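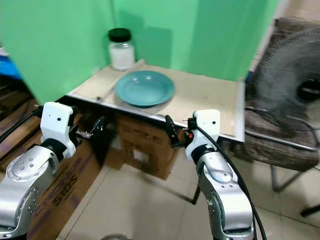 Glass jar, black screw lid.

Print this message | E-mail this message
Posted in: Galley and Pantry, Packing and Weights
Search the archive Go

Karnon Touring List
30 July 2026
Subject: Re: Kitchen gear for the van, what to leave at home

> We pick up our first van at the end of August and leave for Garkis in
> September. It's 580 km, the last part unsealed. The overhead cupboards
> look big but the sticker inside the door gives a limit I didn't expect,
> and my partner wants to bring proper plates. Is it all plastic from here?
> Also wondering whether to decant flour, sugar etc or leave it in packets.
> We're away 14 nights and there are two of us. The van has one 50 litre
> water tank, if that changes anything for washing up.

We've done that road three times, so I'll answer what I can.

Proper plates are fine. We used melamine for years and went back to ordinary crockery because the melamine scratched and held the taste of curry. What matters is where it rides. Nothing heavy goes in the overheads, whatever the sticker says, because the catches let go on corrugations and then you have a cupboard's worth of dinner plates on the floor. Put the crockery in the lowest drawer, over or just in front of the axle, with a folded tea towel between each piece. Bowls nest badly when they're all one shape, so take the ones that sit low. Two of everything is plenty. If people come over for a meal at camp they bring their own, and they all know to.
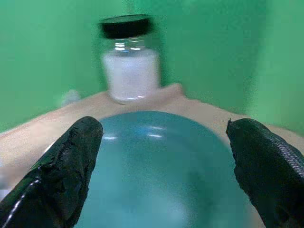 On the flour and sugar, decant them. Packets split. Straight-sided containers use the space better than round ones, but I still use round jars for anything I reach for daily, as the lids are easier with cold hands. If you take glass, wedge it. An old pair of football socks does the job, one jar to a sock, heel up. Fill jars well up and label the lid and the side. I once put bicarb in the tea at Garkis and I don't want to talk about it further.

Don't take more than a fortnight's worth of dry goods. The general store there carries flour, rice, long-life milk and tins at fair prices, and bread comes in twice a week. Fruit and veg is thin, so do that shop at Pongsiri's on the way through. They open early and there's room to park with a van on, provided you go in by the back street. Top up on fuel there as well.

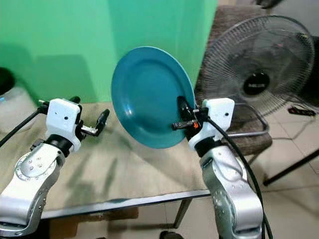
Teal plate with the wide flat rim.

The 50 litre tank does change things. Washing up is where the water goes, more than drinking or even showers if you're using the park block. What we do:

- scrape everything and wipe with a paper towel before it goes near water
- wash in a basin, never under a running tap
- cups first, greasy pan last
- rinse from a spray bottle
- keep the rinse water for the next wash

Done like that we get through on a few litres a day. Take a separate jerry can for drinking water too. The bore water at Garkis is safe but tastes of pennies and it will fur up your kettle. A spoonful of citric acid, boiled and left overnight, clears it. 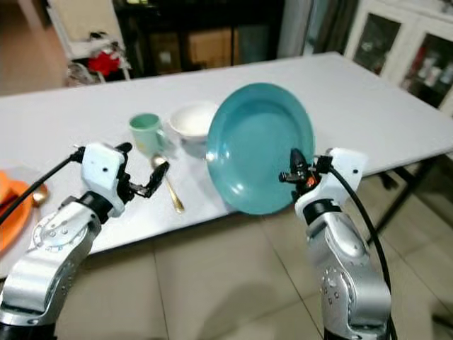

Weight is the other thing you asked about, in a way. Weigh the van loaded before you go - the public weighbridge on the highway is easy to use and costs less than a tank of gas. Do it with water in and everything packed, then check your ball weight separately. We were well over the first time. It was the annexe and the tools, and the cast iron camp oven, which we now leave behind unless there's a fire season exemption worth having. The kitchen was a small part of it.

If your van has the Nirel drawer runners, check the screws at the back before you leave and again at Pongsiri's. Ours backed out over a single day and the whole drawer dropped on the step. A dab of thread locker fixed that. The older runners with the square catch don't have the problem as far as I know.

The unsealed part was graded in autumn but I haven't heard how it held up after the rain. Drop your tyre pressures at the grid, and keep well back from the cattle trucks. I'll post again if anyone at the Garkis end gives me a road report before September.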